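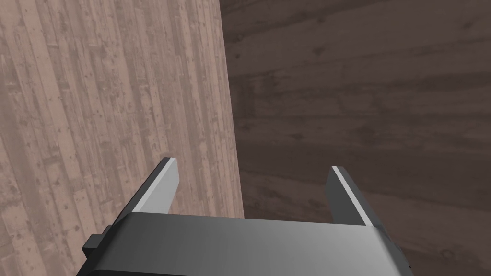
Simulated gripper view, fingers open over two wood surfaces.

Teaching a Simulated Arm by Showing It: Collecting Demonstrations for Project Gemley

Ismail Radwan
Robot Learning project course, final report
10 May 2024

Search this site Search Go

1. What I wanted to do

My project started with a simple wish: I wanted to teach a robot arm to pick things up without writing a single rule about how to pick things up. You show it, it copies you, and if you've shown it well enough it copes with cases you never showed. This is called imitation learning, and I have been a bit obsessed with it since September.

Everyone in the course was free to choose between working on the learning method or on the data. Most people went for the method. I picked the data, and I'm so glad I did, because gathering good examples is a much richer problem than I expected (and a lot more fun).

2. Setup

All the work was done in Kuusk, the simulator our lab uses. I drove the arm by hand with a game controller, through a small program I wrote called Clikdale. It reads the sticks, turns them into arm motions, and saves the wrist view, the joint angles and the finger opening 10 times a second. An episode starts when I press one button and ends when I press another. If I mess up, a third button throws the whole thing away. That third button got plenty of use!

The wrist view is the part I care about most. It rides along with the gripper, so both fingers stay in sight while everything behind them swings past. In one moment you have nothing but wood grain to go on.
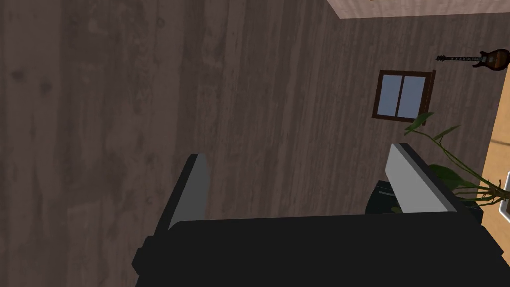

A moment like that is hard for a learner, and it was hard for me too at first. When the wrist rolls, the room rolls with it. Walls lie down, a guitar hangs sideways, and your thumbs have to work out which way "left" is now. After a few evenings I stopped noticing, but my early episodes are full of small wobbles where I pushed the stick the wrong way and corrected.

I thought hard about deleting those. In the end I kept them, and I think it was the best decision in the project. A learner trained only on smooth motions has never seen how to get back on course, so one small slip can send it further and further off.

3. Collecting

I recorded 3000 episodes over the term. Each one begins from one of 16 starting poses of the arm, some facing the work surface and some turned well away from it. The turned-away starts are slower to record, and I was tempted to skip them, but they teach the arm to search before it reaches.

My rules for a usable episode were short:

- fingers open at the start
- no touching the walls
- no pausing to think with the recorder running

The last rule is harder than it sounds. If I sat still for two seconds deciding what to do, the learner saw two seconds of "do nothing" and took it to heart. An early version of my model would drive halfway, stop, and stay there forever.

4. Cleaning

I replayed every episode with Zoveck, the lab's viewer, at high speed. Only 21 had to be removed at this stage, mostly because the wrist view had frozen while the joint angles kept recording. I found the cause in my own code (a full buffer) and fixed it.

5. What I would do next

I'd love to have a second person drive. Every episode has my habits in it, including a little dip of the wrist before each reach that the model now copies perfectly. I'd also like to vary the room lighting, and to try recording at a higher rate for the final approach, where the fingers move in very small steps.

The Clikdale code and my button layout are in the course folder, along with the starting poses.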